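Nov 4, 2020. Caruso bench, wrist camera segmentation and the approach planner

Big day for the mask code! Picking up from the note Cadi Ellis left in the repo: the planner kept refusing grasps on the cup because the perception node was reporting an obstacle sitting right between the fingers. Every time. I'd been blaming the depth filter, but the obstacle had the same outline in every log I opened, and it moved with the wrist. It was the gripper's own shadow on the table, coming through as a grey blob and getting labelled as a thing.

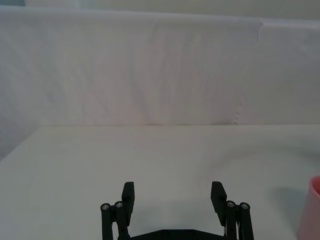

*Fingers open, cup at far right. Darker patch on the table around the fingers, second soft shadow to the left of the cup.*

So the old threshold was doing exactly what we told it to do. Pale table, anything darker than the table colour is an object. Fine for the cup, hopeless for shading. I pulled 200 frames from the log and ran them through three versions:

- **v0** (what's on main): brightness only. Calls the gripper shadow an object in 74 of them.
- **v1**: brightness plus saturation. Much nicer, the pink cup separates really cleanly and grey shading mostly drops away.
- **v2**: v1 plus a fixed self-mask for the fingers, linkage bars and base plate, grown by 16 pixels.

v2 gives 2 bad frames. Two! Both have the fingers part way through closing, where the fixed mask is wrong anyway, so I'm not surprised. The right fix is to drive the mask from the finger joint angle. The driver already publishes it and we throw it away (see `gripper_state`, nobody subscribes).

Rosario Sartori pointed out over lunch that saturation will let us down on anything white or grey, and he's right. White object, white table, white cloth behind: v1 has nothing to hold on to. For that we'll need the depth edge back in the mix, probably as a vote and not a veto. Parking it until the cup is boring.
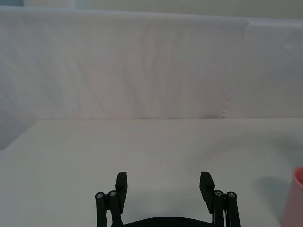

Hasmont Robotics Workshop · Manipulation Software Group · Pliltisville

Planner side. With the false obstacle gone, the approach search gets going from the open pose and I can finally see what the cost function thinks. It likes to swing wide to the right and come at the cup from behind, which puts the wrist close to the cloth. I've added a soft cost near the backdrop plane and it now prefers a flat slide across the table. Only tried in Imell's replay mode so far, so no claims about the real arm yet.

The other favourite bug of the day: when the cup is partly outside the camera view, the fitter takes the visible slice of it as the whole cup and puts the centre too far left. The planner then aims for the rim. I'm now flagging any blob that touches the image border as "partial" and asking for a look-move to the right before we fit anything. Ten lines of code, and I'm absurdly pleased with them.

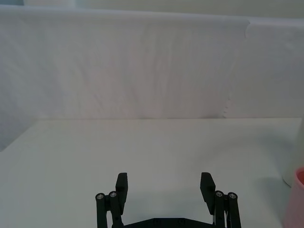
The look-move wants a limit, though. At the moment it'll keep panning as long as some blob touches the border, and if there are two things over on that side it could chase the second one after the first is fully in view. Plan is to lock onto the blob id that triggered the move and ignore the rest.

To do:

- [ ] joint-driven self-mask, Cadi has the finger geometry
- [ ] lock blob id during look-move
- [ ] depth vote for white objects (Rosario keen)
- [x] merge v2 behind a flag, default off
- [ ] rerun the same frames after the mask change, same seed, so the numbers line up
- [ ] rename `thresh_final_new`, my fault, sorry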